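Robot arm going in on our returns bench, anyone been through it?

Board: Warehouse, Packing and Dispatch > Day to day

tealeaf_marion
Evening all. Long one, sorry, put the kettle on first.

I've been on the returns bench at a mail order place for getting on for eleven years. We sell all sorts, gifts and toys and bags and bits for the home, and what comes back comes back in a great jumble, because the customers put three things in one parcel and the goods-in lads tip the lot into bins for us to sort. There are six of us on days and we know each other's grandchildren by name, if that tells you what sort of bench it is.

On Monday we were all called up to the canteen and told that a robot arm is going in after the summer. It'll pick things out of the bin one at a time and put them on a belt, and we'll be "moved downstream", which as far as I can make out means sitting at the far end of the belt checking what arrives. Nobody is losing their job, they said that twice. The firm putting it in is called Altard and they were pleasant enough, but when I asked what happens with the awkward stuff I got a lot of smiling.

Has anyone here lived with one of these? I don't mind change as such (I've seen off four scanners and two computer systems) but I'd like to know what the day is like afterwards, from somebody who does the day.

dockdoor9
We had one put in at our Lukley site, a bit under two years back now. I'll give you it straight because I wish somebody had given it me.

Good things first. My back. I'm fifty-eight and I was bending into a deep bin all shift, and the bottom layer was always the killer, you're practically in there with your feet off the floor. I don't do that now. My wife noticed before I did, I'd stopped groaning when I got out of the car.

Less good. It's dull. When you pick by hand you're choosing, aren't you, you see a nice easy box and you think I'll have that, and then you do a fiddly one, and you get a rhythm. At the end of a belt the rhythm belongs to the belt. They had ours set far too quick for the first month and people were going home in a state. We kept on at them and it got slowed down, but we did have to keep on.

tealeaf_marion
Thank you, that's just the sort of thing. The back I hadn't thought of as a plus, but Jean on our bench has been wearing a support since Christmas, so I'll pass it on.

What does it do with soft things? Half of ours is pouches and cases and things with strings on.

dockdoor9
Soft things are where you earn your money! It'll lift a hard box all day. A bag that's flopped over on itself, it'll have a go, come up with nothing, have another go, and then ours puts a light on and one of us walks round. In the early weeks the light was on more than it was off. It's much better now but I wouldn't plan my tea break around it.

Bagpuss_on_nights
I'm going to be the miserable one, somebody has to. We were told "nobody is losing their job" as well and it was true, nobody was shown the door. But when Pat retired she wasn't replaced, and when the two agency girls finished they weren't replaced either, and a bench of seven is now a bench of four. So it was true in the way these things are true. Get it in writing what happens when people leave of their own accord. That's the question to ask, Marion, and ask it in front of everybody.

rlondono
Hello Marion, Rosaura Londoño here. I use my own name on these boards because I work on the other side of the fence, I set up picking cells for a living (not for Altard, I should say) and I don't think it's fair to pretend otherwise.

Bagpuss is right that you should ask. I'd ask it too. I've stood in those canteen meetings and I've seen managers say a thing which was true that day and no further.

On the practical side, a few things I would want if it were my bench. Ask to see the trial results on your own stock and not on the supplier's. At the last site I did, we ran 2,734 picks on their real returns before anybody signed, and 198 of those needed a person to step in. That was mostly soft goods, exactly as dockdoor says, and small things lying close up against a bin wall where the gripper hadn't the room to get round them. A supplier's own demonstration bin will be kinder than yours.

Ask as well who is allowed to stop it. The answer should be anybody, without having to find a supervisor.

Bagpuss_on_nights
Fair play for putting your name to it. I'll still say 198 is 198 times somebody gets up out of a chair, and I bet that walking about isn't in anybody's sums.

rlondono
It was in mine, but you're right that it often isn't. It should be counted as work and the rota should have room for it. The sites where people end up hating the machine are usually the ones where one poor soul is checking the belt and clearing the faults as well, and being asked why the checking is slow.

kettle_and_keys
Can I put in a word from the repair side? I'm maintenance at a place that does school supplies. What changed for us was that people started coming to me with really clever observations. One of the ladies who'd packed for years worked out that if the bins were filled less full the arm hardly ever got stuck, and she was spot on. She now decides how the bins are loaded and gets a bit more an hour for it. Don't let them tell you it's all for engineers. The people who know what's in the bin are the people who've had their arms in it.

Do push for training before it arrives, mind. Ours got a folder and a twenty-minute talk. The folder was from Cosilport, who made the belt, and it had nothing in it about the arm at all.

tealeaf_marion
Oh, that has cheered me up no end, about your lady and the bins. We have a Sheila who'd be perfect for that. She can tell you what's in a parcel from the sound it makes.

Bagpuss, I haven't ignored you, I've written your question down word for word and I'm going to ask it. I did wonder about it on the bus home. Two of us are past sixty and it would be a very easy thing to let us drift off one by one and never mention it again.

dockdoor9
I'd disagree with Bagpuss a bit, for what it's worth. We weren't replaced either when people left, but before the arm went in we couldn't get anybody to stay in those jobs past a fortnight. They'd do one Friday of bottom-of-the-bin and you'd never see them again. So I'm not sure whose jobs they were that went. I know that's not much comfort if you're the one wanting the job.

Bagpuss_on_nights
It isn't, and they might have stayed if the pay had been better. But I take the point about the backs. Mine's shocking.

hobnob_harriet
Long-time reader, I don't post much. I'm the one at the end of the belt at ours, Kaewkla, homeware and kiddies' things. I was dead against it and I cried in the car park the day they took the old bench out, which I felt daft about afterwards. What I missed was the talking. Six of us round a bench, you talk. Along a belt you're all facing the same way and there's the noise. We asked for the last stretch to be turned so that two people sit across from each other and they did it, it cost them next to nothing, and it made more difference to me than anything else they've done. Over 1,756 items in a week is what my station sees and I couldn't tell you one of them, but I can tell you all about Denise's kitchen extension.

So ask where the chairs are going, Marion. It sounds silly but ask.

tealeaf_marion
Harriet, it doesn't sound silly in the least and I've had a little weep myself reading it. Chairs is now at the top of the list, above Bagpuss.

Rosaura, is there any chance you've a picture of the bin end of one? The Altard people only had a cartoon drawing and Jean is convinced it'll be like something out of the films. I'd like to show the bench what it looks like with our sort of stuff under it, so we can all stop imagining.

rlondono
Of course. One from my own folder. Tell Jean it's a lot of cable and a rather small gripper on the end of it, and do let us know how you get on with the chairs.
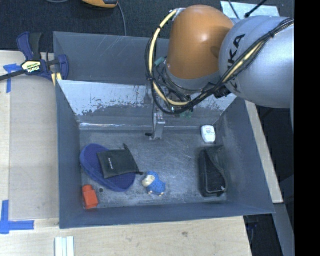
KUKA arm over a mixed bin, with a pouch, a soft black case and a little blue sheep among the items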